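Search this journal Search Advanced

3.2 What the singers told us about the walk out to home plate

I went into this part of the study thinking the anthem itself would be the hard bit. It's a mean song, with that jump up at "the rockets' red glare," and most of our singers were people who teach or lead choirs and know exactly how mean it is. But when I sat down with the 35 groups that performed before Gidport home games, hardly any of them wanted to talk about the notes. They wanted to talk about the walk!

The walk runs from the tunnel behind third base to the microphone, and it takes a group of three a lot longer than you'd think (I did it myself in June, in the wrong shoes). You come out into the noise, you can't hear your partners, and then the speakers in center field throw your own voice back at you late. One alto from the Bortolotti school told me she stopped listening to the stadium altogether and just watched her friend's shoulders go up for each breath. I heard some version of that again and again, so we gave it its own code, "watching for breath," and it ended up with 342 tagged lines across the interviews.

Roman Kozłowski, my co-author, was doubtful about this code at first. He thought I was lumping together two things, the singers who look at each other to stay in time and the ones who look at each other because they're scared. Fair enough, and we split it. The staying-in-time group were mostly people who had sung together for years, while the scared group had often met up just for the game. I'd still say the line between them is blurry, and a few people moved from one to the other inside a single sentence.

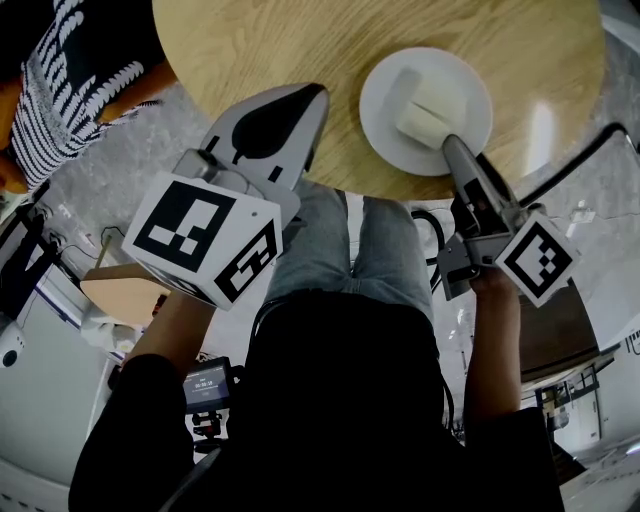
Figure 3. Tabletop with a plate and two hand-held grippers. Photo: Hasereo.

Food came up too, and I hadn't planned for that at all. Singers have strong feelings about what to eat before a first pitch. Dairy was out for nearly everyone I asked, and one bass from the Kakeo community chorus swore by plain rice and nothing else until the seventh inning. We didn't ask about meals in the early interviews, so I'm leaving those remarks out of the counts and only using them as background.

The last thing in this section is the waiting. Groups were asked to be at the gate well ahead of time, and the sound check was often over quickly, which left them standing in the tunnel for 30 minutes or more with their nerves. Some hummed. Some talked to the grounds crew. A tenor told me he'd read every word on the fire extinguisher. The groups that had a leader who kept them moving, even just up and down the hallway, described the walk in much calmer words later on, and I come back to that in Section 4 when we get to the rehearsal diaries.

12 shares 3 comments

Contact the editors | Copyright the authors | Back to top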